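Re: [disassembly-cell] Gripper stops over the processor, no error shown
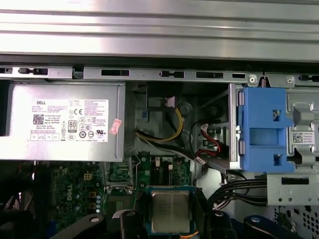

Hello Maite, hello all,

Thank you for the detailed report. We have had the same stop in our cell since August, and I think I can now explain a part of it. Please excuse my long mail, I prefer to write down everything.

Maite Quintana wrote:
> On our cell the arm goes down to the processor, closes the
> fingers, and then stays there. The controller says "running".
> There is no alarm and no timeout. After a restart it works for
> some boards, then it happens again. Has anybody seen this with
> the Grudden fingers? We use the Dell desktops, with drives and
> power supply still inside.
>
> I am also worried because a colleague put his hand in to free
> the chip while the status was still "running".

First the safety matter, as it is more important than the fault. Please do not let anyone reach into the case in this state. With us the arm was waiting for a grip signal, and when my colleague touched one finger, the signal came and the arm went up at full speed. He had only a scratch from the case edge, but it could have been much worse. We now press the emergency stop first, always, also when the arm has been still for a long time.

Now the fault. I looked through the logs of 233 cycles, and 16 of them ended with this silent stop. In every one, the finger position was read as 2989 when the program waited for a value under 2900. So the fingers were a little too far open, the Zovent controller did not count it as a grip, and it also did not count it as a miss. Between these two limits there is simply no rule. I would call this a mistake in the program and not in the fingers.

Why the fingers do not close fully, I am less sure. In our case the screws near the finger tips had become a bit loose, and after I tightened them I had only one stop in the following two days. The cables are another suspect. On one machine a loose cable was pressed between the finger and the socket frame, and the reading was the same.

What I changed:

The wait at the grip step now ends after 4000 ms and goes to a protective stop with a red lamp.
The speed of the first lift is reduced to a quarter.
Loose cables near the socket are tied back before the case goes into the cell.

I have sent the logs to Sekmont support, who installed our cell, but I have no answer yet. If you can send me your finger readings from the stopped cycles, I will compare them with ours. Please write also which controller version you have, we are still on the old one.

With kind regards from the Zoëga workshop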